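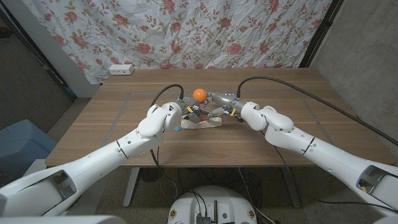 Orange ball on the wood-grain table, rose-print curtain behind.

FOR IMMEDIATE RELEASE

Clulov opens its packing table in December – small pouches, small things, bring your own clutter

Clulov, the home goods workshop, will open its packing table to the public every Monday in December. Doors at 7 p.m. Free, but sign up first. 40 places a night and we can't squeeze in more, the room is the room.

What it is. An evening of putting small loose things into small soft pouches. Toys, balls, sewing bits, chargers, whatever lives in the bottom of your kitchen drawer. You bring it, we supply the pouches, you go home with a bag of tidy little bundles and hopefully an emptier drawer.

The pouches are the patterned white Dumitz ones, same as go out with our Kistetti gift kits. Zip top, one size. 2000 of them arrived last month and they are stacked in the hallway right now, so please, come and use some. Take up to six each. Kids count as a person.

Work areas are marked out on the tables with tape. Keep your stuff inside your own tape and nothing wanders off into your neighbor's pile. Sounds fussy, works fine.

A few notes on packing, since people always ask at the door:

Round things go in first. A ball on top of a pouch just rolls out again.
Hold the mouth open with one hand, load with the other. Don't shake it down.
Wrap anything that scratches in a bit of cloth – we keep a box of scraps, help yourself.
One kind of thing per pouch if you can stand it.
Label before you close, not after. You will forget.
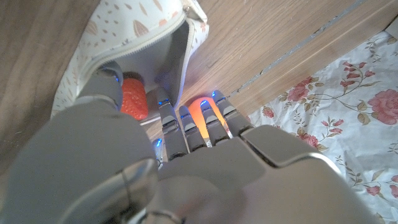 Junaid Cheema wrote in after the sign-up page went live to say the pouches are great for game pieces but hopeless for anything longer than a pencil, and could Clulov please stock a second size. Noted. A longer pouch is being looked at with Dumitz for spring, no promises on the date yet.

"We had a whole shelf of things with no home," said Anum Rind of Clulov. "Orange balls, thread, buttons, bits of ribbon. One evening of pouches and the shelf was clear. I'd like other people to have that evening too."

The tables and the curtains are staying as they are. There was talk of swapping the rose print for something plainer before the public came in and it was voted down, loudly. Shoaib Chaudhry, who runs the Monday evenings, has ordered more of it insted. Leftover lengths will be on sale by the door, cut to order, cash or card. 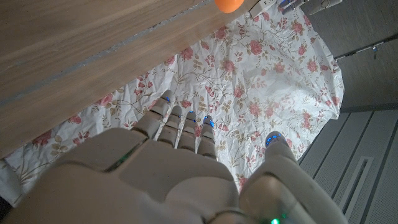 Pink roses and small red blossoms on white.

Also on sale: Kistetti gift kits at the usual price, and seconds from the Yousafzai range while they last. No refunds on seconds, same as always.

Getting in. Side entrance, ring the bell, up one flight. There is a lift, ask when you sign up and somebody will meet you at the bottom. Tea is provided. Please no glitter, we are still finding it from last year.

Sign-up is thru the Clulov website or at the shop counter. If you can't make your night, tell us by noon so the place can go to someone on the wait list.

Press who want to come along and pack something are welcome, just say so in advance. Pictures on request.

Press contact: Suha Qaisi, Clulov press desk
Pouch orders and trade questions: Ghazala Abbasi, Clulov sales

– ends –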